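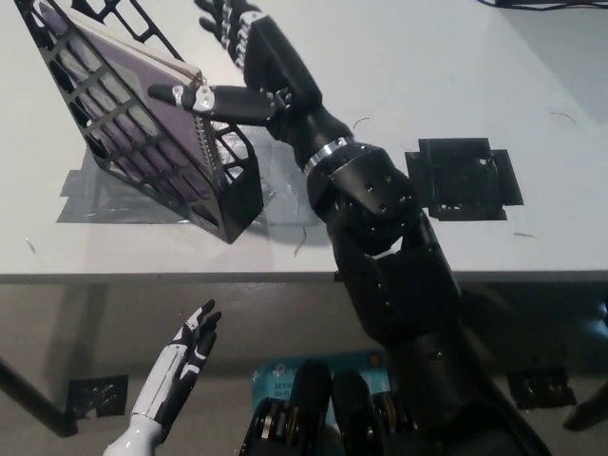
Tenant Group Questions Savings Claims Behind Santhorpe Heating Switch

SANTHORPE, July. The Ridgeway Tenants' Association is asking the owner of the Ridgeway apartments to hold off on a building-wide change to the heating system until the numbers behind it have been checked by someone who isn't selling it.

Hotex, the contractor picked for the job, told residents in a mailed flyer that the new system would cut heating bills by "up to 55 percent." The flyer does not say which homes were measured, for how long, or what those homes were using before. The association asked for that information in writing. It received a second copy of the flyer.

"Up to 55 percent includes zero," said Suqin Cui, who chairs the association. "I would like to see a gas bill from before and an electric bill from after, for the same apartment, in the same month. I don't think that's a strange thing to want before you tear out a boiler that works."

The plan covers 1217 apartments. Under the terms sent to tenants in the spring, each household would pay a share of the cost through a monthly charge over 15 years, for a total of $3909 per apartment. The charge stays the same whether or not the savings show up. Tenants who move out early stop paying, and the balance passes to whoever rents the apartment next.

Residents would also be moved onto Isa, a billing service that reads each apartment's heat use and sends a statement by email. The association has asked how a tenant can dispute a reading, what happens to people without email, and who pays when a meter is wrong. The sample statement in the tenant packet has no phone number on it. It does list a late fee.

The association says it is not against replacing the boilers. Two of them are old, and the north buildings had cold radiators for much of last winter. Its members do doubt that one system will suit every building on the property, given that the north side still has its original windows. The flyer does not mention windows.

"We were told the savings were modeled," Cui said. "Fine. Show us the model. If it assumes new windows, then somebody should be buying us new windows."

The association is asking for three things: the full data behind the savings figure, a one-winter trial in a single north building with bills made public, and a cap on the monthly charge if savings fall short.

Residents can look over the association's copies of the contract terms in the Ridgeway laundry building any evening after 6 p.m. Written comments may be left in the box by the door.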